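Ollmont Gallbladder Surgery Follow-Up Study: Questions from Participants

Last updated 24th August

What is the study looking at?
We are comparing two ways of removing the gallbladder: standard keyhole surgery with four small cuts, and keyhole surgery through a single cut at the navel. We want to know how people feel and what they can do in the weeks after they go home.

How many people are taking part?
The plan is to enroll 335 patients at two hospitals, Ollmont and Mahlangu. Enrollment opened in March.

Who can join?
Adults who are having a planned gallbladder removal. People who need emergency surgery, or who have had open surgery on the upper belly before, can't be included.

Can I choose which operation I get?
No. A computer assigns it at random once you have signed the consent form. Your surgeon can still switch to another method during the operation if that is safer for you.

What do I have to do after surgery?
Fill in a short diary each evening for 7 days, then answer a phone call at 60 days. The diary asks about pain, sleep, meals, and everyday jobs such as cooking, laundry, and stairs. You can use the paper booklet or the Soneo app — the questions are the same.
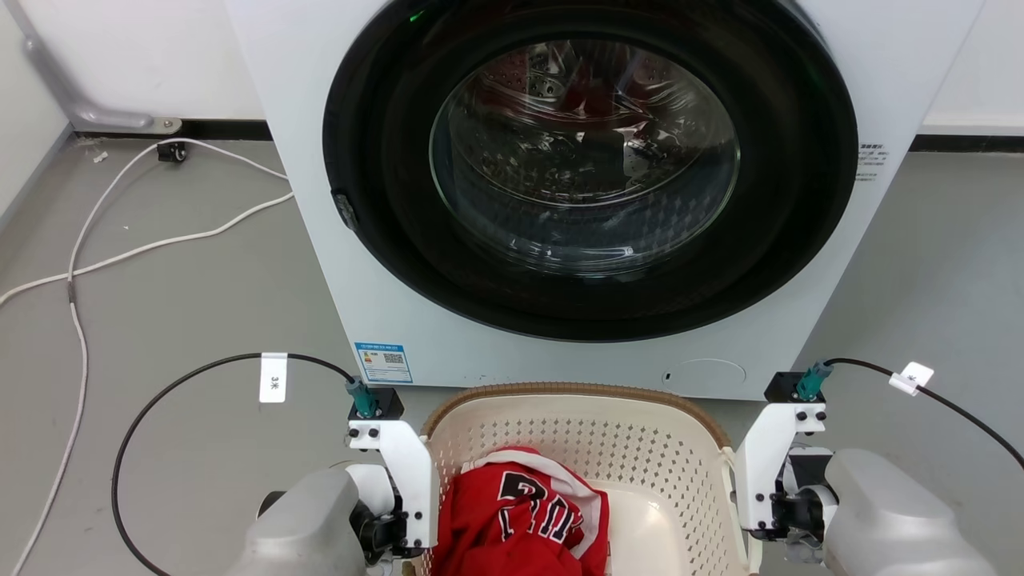
Laundry is one of the everyday jobs listed in the diary.

When can I lift things again?
Follow the discharge sheet from your own hospital. The study does not change that advice. If you haven't done a task yet, mark it "not tried" and leave the score blank.

What if I miss a day?
Skip it and carry on with the next one. Please don't fill in old pages from memory.

Who do I call if I feel unwell?
Call the surgical ward number on your discharge sheet, at any hour. Fever, yellow skin or eyes, vomiting that won't stop, or belly pain that is getting worse should be reported right away. Don't wait for the study call, and don't use the diary to report these.

Is there a payment?
There is no payment for taking part. Parking for study visits is refunded if you bring the ticket.

Who sees my answers?
The study team and your surgeon. Names are removed before the data go to Ondeck, the company that runs the database.

Can I stop?
Yes, at any time, and your care stays the same. Tell the study coordinator, Lorraine Cheetham, or any nurse on the ward. Answers you have already given will be kept unless you ask us in writing to delete them.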